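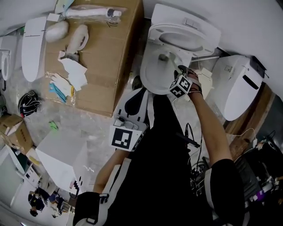

Brovbridge adopts rules for recording manual work

Companies that record people doing hands-on jobs in order to train robots will have to follow a written code of practice if they want to work in Brovbridge's industrial units, the town's business office said on Sun 28 May.

The code covers work such as plumbing fixture assembly, cleaning and packing, where a worker wears a head camera and tracking markers on the hands or forearms. It applies to any site with 2 or more people recording at the same time.

Under the rules, cables worn on the body must be clipped so that they cannot catch on fixtures or tools. Floors have to be cleared of packaging between sessions, and spare parts kept on shelves or in marked bins. Gloves used with markers must fit as well as the ones a worker would normally wear for the job. No recording session may run longer than the worker has agreed to in writing, and anyone can stop a session without giving a reason.

Consent is the longest section. Workers must be told who will receive the recordings and how long they will be kept. People in the background count too – a coworker who walks through a recording area has to be informed in the same way.

"Most of this is ordinary workshop safety," said Fraser Rutherford, who drafted the code. "The part that was missing was the body-worn gear. The old rules were written for machines behind a fence."

Bumer, which leases space in the Morrison building, said it had followed an early draft since March and had logged 702 sessions under it. Alasdair Matheson, the company's site manager, said the cable rule had taken the most work.

"We had to change how we route everything off the wrist," he said. "It slows down setup a little."

Sites that break the code face a charge of $500 for a first breach and $1,000 for a second. Mirnow, a smaller firm in the same building, has asked for more time to meet the storage rules, and a decision on that request is pending.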